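The Hem

Rafferty Haddad had 42 dollars in the register when the woman came in with the wedding dress over her arm. It was August, a little after four, and the fan in the window was pushing warm air from one side of the shop to the other.

"The place in Wasulby said they couldn't do it," she said.

"What did they say was wrong with it?"

"They said it was too old."

He took it from her and laid it out. It was old. The label inside the neck said Pramano, which had been a dress shop on the corner of Fourth until his father's time. The satin had gone the color of weak tea, and the hem was let down so far that there was nothing left to let down.

"Who was taller than you?" he said.

"My grandmother. By a lot."

"Then it needs to come up."

"It needs to come up, and in here." She pinched the waist. "And I need it by the ninth."

He wrote the name down. Okafor, with a phone number in Rallomthorpe. That was an hour's drive. He asked if she had tried anyone over there and she said there wasn't anyone over there anymore.

He told her 144 dollars. She looked at the dress and then at the calendar behind him, and he thought she would say it was too much. She paid half of it in cash and asked for a receipt.

When she was gone he turned the sign around and sat down with the seam ripper. The stitches were small and very even. He worked along the hem for an hour and got as far as the side seam. Inside the fold, where the satin had never seen daylight, it was still white. There was something else in there too, a piece of blue thread, tied off in a knot at each end. It held nothing together.

His mother used to do that. She had sewed for Pramano before he was born, piecework, at the kitchen table after supper. She put a blue thread in every wedding dress and never told the customer. He had asked her once what it was for and she had told him to hold the flashlight still.

It could have been anybody's. Plenty of women had done piecework for Pramano.

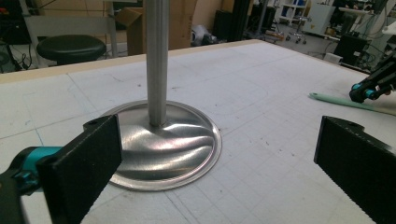 The worktable.

He left the thread where it was. He pinned the new fold over it, and then he got up and ate a sandwich standing at the sink. The phone rang and he let it ring.

The dress was done on the seventh. She tried it on behind the curtain and came out holding the skirt up with both hands, from habit, and then let go of it. It cleared the floor by half an inch.

"Did you find anything in it?" she asked. "My grandmother always said there was something in it."

"There's a blue thread in the hem," he said. "I left it in."

She counted out the other 72 dollars and he put the dress in a bag for her.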